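Reading time: 2 min

Zesthorpe push set, v3

Demos of one arm pushing small blocks about a board, all driven by hand from the Curnton remote. No scripted runs in here. 259 episodes, 6 operators, 2 speeds (slow / normal, see speed field).

Layout
- episodes/ one folder each, joint log + text instruction
- splits/ train and test. Dont mix them, test operators never appear in train
- purnon_tools/ loader, needs the Reinholz driver only for playback 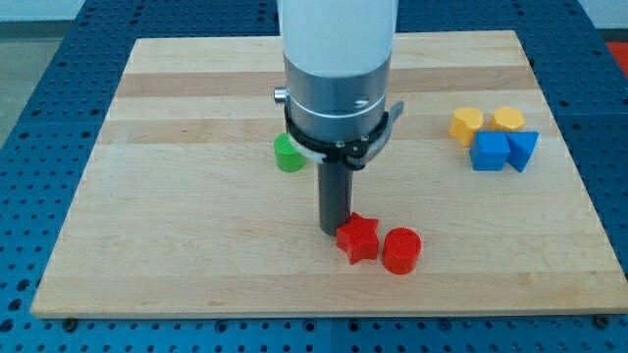 Instructions are typed by the operator before the push and name blocks by colour and shape, so spelling varies ("centre", "middle", "midle"). Left as is. Colour alone is often not enough: two red ones side by side, a star and a cylinder, so "push the red one to the blue cube" is ambiguous and gets ambiguous=1. Filter those if you want clean labels.

Known problems: clock drift in the older logs, fix to come.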